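Lot 23

The deviation report for Lot 23 ran to six pages, and Osian Voyle had written five of them before he noticed that the freezer log was in a different hand after 0200.

He set the two sheets side by side. The entries up to midnight were in block capitals, each seven with a bar through it. The later entries had plain sevens. Both sets were initialed OV.

He barred his sevens. He had done so since school.

The product was Clornico, a monoclonal antibody for relapsed myeloma, in the second year of its trial. Lot 23 had been filled at Huvthorpe, 1,179 vials, and held at minus 20 pending release. At some point between midnight and 0600 the temperature probe on Freezer 14 had stopped reporting. The paper log showed hourly readings through the gap, every one of them within limits. That was the substance of the report: probe failure, manual readings acceptable, no impact on product. It needed a signature from the person who had taken the readings.

He had taken the midnight reading. He remembered the cold of the handle through the glove, and the display at minus 20.4. After that he had gone to the break room and sat down. His next clear memory was the morning shift coming in with wet coats.

Xia was the reviewer. She had the desk across from his and a copy of the draft on her screen.

"Section 4 is blank," she said.

"I'm on it."

"Impact assessment is due at Bikton by five."

Bikton was the sponsor. Bikton had fourteen patients waiting at the second dose level, and the first of them was booked for infusion on the Monday schedule that had already slipped twice. Those figures were not in the report. There was no field for them.

He opened the shared drive to look for the freezer qualification file. The folder was slow. 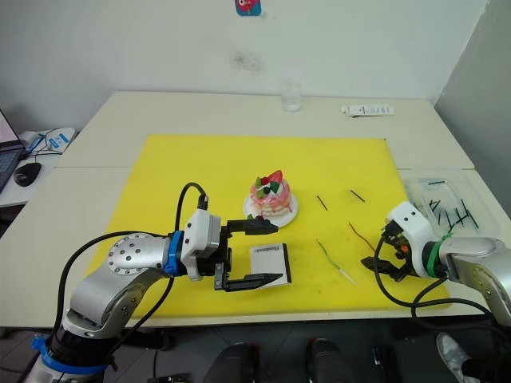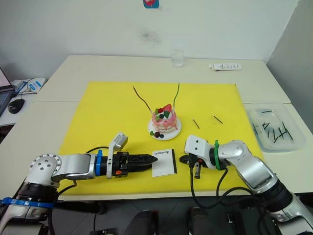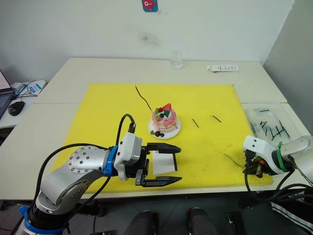
The qualification file was under a misspelled name. Freezer 14, fully loaded, door closed, power off: time to rise from minus 20 to minus 15 was six hours and ten minutes. The limit for Clornico was minus 15. The gap in the probe data was six hours. If the power had failed at midnight exactly, and the door had stayed shut, the vials would have held.

If the door had been opened each hour to read a shelf thermometer, the qualification data did not apply. The better the paper log was, the weaker the case for the product.

He read this through again. Then he went down to the freezer room.

The unit was running. He pulled the service panel and read the compressor counter, which was mechanical and did not depend on the probe. He compared it with the value from the last weekly check, subtracted, and divided by the elapsed hours. The duty cycle was normal. A compressor that had been off for six hours would have shown up in the total. He photographed the counter and wrote the number on his sleeve cover, then on a controlled form, and dated the form 21 January 2018.

The door counter was next to it. Between the weekly check and the present the door had been opened nine times. The log accounted for eight of them before and at midnight. The ninth was the one he had just caused by leaning on the latch.

Nobody had opened the freezer after midnight. The display was inside the door.

He stood in the room until the motion light went off.

Upstairs he deleted the sentence that began "Manual readings confirm." In its place he wrote that entries from 0100 to 0600 could not be attributed to an observation and should be disregarded. He wrote that compressor run time supported continuous operation. He recommended that three vials be pulled for aggregation testing and that the lot remain on hold until the results were in. Testing took two days.

Under "Personnel" he wrote his own name, and after it: asleep, from approximately 0015.

He sent it across. Xia read without scrolling for a while.

"The later entries," she said. "Did you make them?"

"I don't know."

"You can't put that."

"I've put it."

She picked up her pen and signed the review block, and then the date line under it. It took her some time to get to the last field, the lot number and the count of vials, which had to be copied by hand. He watched her write it out. The seven had no bar.

"Send it to Bikton," she said, and capped the pen.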